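The Last Wipe Before Lunch

Shared desks. Love them or hate them, at the Pumbridge office you get whichever one is free, and Ingrid Kasprzak has 36 of them to keep decent. No names on anything. No family photos. A white top, a fabric screen, go.

Her rule is short - lid shut, cloth out, two minutes. Dry cloth first, always. Then damp if it needs it, wrung out hard. Never spray onto the machine itself. She says that one twice.
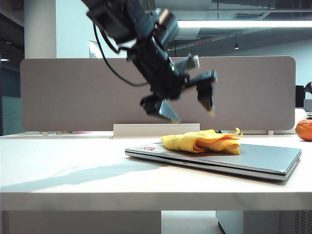 A silver laptop, closed, and a yellow cloth at one of the shared desks.

The screens came from a firm called Ruddock and people fought over the color for weeks. Gray won. It hides the dust, says Driss Farouk, who wanted green and still brings it up. The white tops hide nothing. Coffee rings, pen, the gray smudge where a sleeve has been rubbing all mornning. Ingrid likes that. You see it, you wipe it.
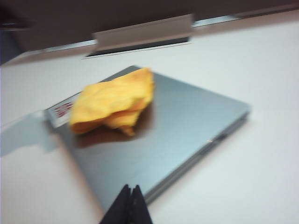 Cloths are the real argument. Paper towels got dropped in March, too scratchy and the bins were always full. Now it's soft ones, washed hot, no fabric softener, and they get bunched up and left wherever the last person stopped. On top of the laptop, often as not, like the yellow one lying crumpled on the lid, half over a white label with red print. Labels are a pain, by the way. Go around the edges, dont scrub across, or the corners lift and collect fluff forever.

Driss has his own system. Fold in four, use one face, turn, use the next. Eight clean sides from one cloth if you're careful. He is careful. Ingrid just grabs a fresh one.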